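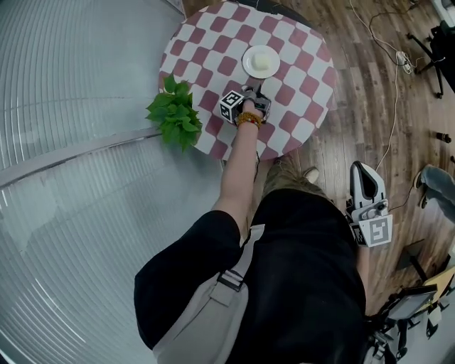
**To:** Dagmar Halás, Bunex small grants
**From:** Marcela Jelínek, Mikuš community lunch
**Period:** second quarter of the grant

Dear Dagmar,

You asked for plain numbers this time and fewer adjectives, so I've tried.

We served 159 lunches in the period against a target of 121. Before anyone at Bunex gets excited, a good part of the difference is one coach party whose driver misread the map. They paid, they ate the dumplings, and they're in the total.

**Money.** Of the 3000 in the equipment line, most went on the dishwasher. It was delivered promptly, to Rirnton, where we are not. The second delivery was to us. Alžběta Danko has the invoices and also, for reasons of her own, the packing foam.

**Menu.** The meatless day stays. Attendance dropped the first week, recovered the second, and by the fourth we were getting complaints that portions were too small - which I'm reporting as demand.

**Staffing.** Bohumila Šimek now runs the kitchen two days a week. Nokuthula Mabuza finished her food hygiene course and has since relabeled every shelf we own, including the one with the labels on it. 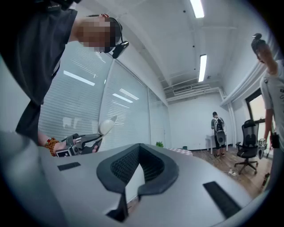 *Mikuš, during the reporting period.*

**Late or not done.** The booking sheet is still on paper. The Ineo software was installed in January and has so far booked one table, for itself, at midnight. The back door sticks. We asked the landlord for a new one and received a calendar.

**Next quarter.** Six extra lunch dates, if the produce budget can be moved forward. I need your yes on that before we order potatoes.

Marcela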